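Hadero (Schülerprojekt)

Hadero ist eine Arbeitsgemeinschaft für Robotik am Gymnasium Trarnora, in der Schülerinnen und Schüler der Mittel- und Oberstufe Greifwerkzeuge bauen, erproben und mit ihnen Bewegungen für einen Roboterarm aufzeichnen. Geleitet wird sie von der Physiklehrerin Rosalinda Dumlao, die auch den Namen vorgeschlagen haben soll – woher er stammt, wird in der Gruppe gern und ausführlich diskutiert.

Geschichte

Entstanden ist Hadero aus einem Wahlkurs, der ursprünglich nur ein Halbjahr dauern sollte. Die ersten Treffen fanden im Vorbereitungsraum der Physik statt, zwischen Netzgeräten und alten Stativen, und wer damals dabei war, erzählt bis heute von der herzlichen Enge dort. Mit wachsender Teilnehmerzahl zog die Gruppe in den Werkraum um. Inzwischen gehören ihr 27 Jugendliche an, und jeweils im September kommen neue hinzu, die zunächst ein älteres Mitglied an die Seite gestellt bekommen.

Arbeitsweise

Im Mittelpunkt stehen von Hand geführte Greifer mit zwei Fingern, an denen eine Kamera sitzt. Die Jugendlichen führen damit alltägliche Handgriffe aus, und die Aufnahmen dienen später als Vorlage für den Arm. Beliebt sind Gegenstände aus Bad und Küche, die jeder von zu Hause kennt und die trotzdem ihre Tücken haben: ein Stück Seife etwa, das glatt und rundlich ist und einem ungeschickten Griff nur zu leicht entwischt.

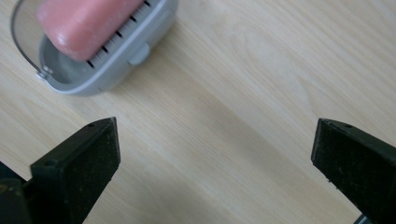
Jede Übung wird viele Male wiederholt, mit kleinen Änderungen in der Lage der Gegenstände und im Winkel, aus dem man sich ihnen nähert. Das verlangt Geduld, und es gehört zu den liebenswerten Eigenheiten der Gruppe, dass dabei viel geredet und gelegentlich auch gesungen wird. Die Sammlung umfasst 1556 Aufnahmen, die von den Älteren durchgesehen und mit kurzen Stichworten versehen werden.

Wettbewerb Saludo

Einmal im Jahr nimmt Hadero am Schülerwettbewerb Saludo teil, zu dem zuletzt 16 Mannschaften antraten. Gewertet werden das Greifen und Ablegen unbekannter Gegenstände sowie ein Vortrag, auf den die Jury großen Wert legt. Die beste Platzierung war bisher ein dritter Rang.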